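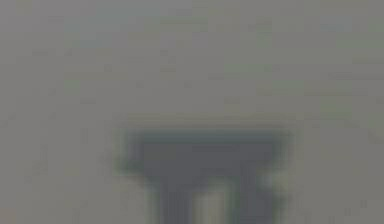

A blurred gray shape, wide across the top.

Blog > Community > Events

3 min read

I have been asking local businesses for sponsorship money since December, and I wanted to write down how it went. Our speaker night at the Tisar needed $2693 to cover the hall, the sound and the printing.

I started by mailing 50 letters. Two people wrote back. After that Rekha Singhal told me to stop mailing and start calling, so I did. 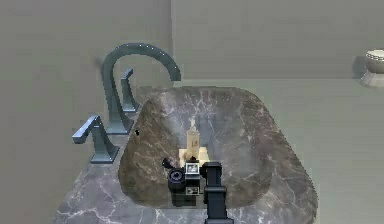 Calling went better. Gumia gave us $200 on the first day and asked only for their name on the program. Rindent said no to cash but offered to print the tickets. Shona McIver handled the thank-you notes and kept a sheet of who had been promised what.

We ended up with seven sponsors. I would ask for smaller amounts next time, and I would call before the summer, when people still have something left in the budget. Mirsad Delić has the sheet now if anyone wants to see it.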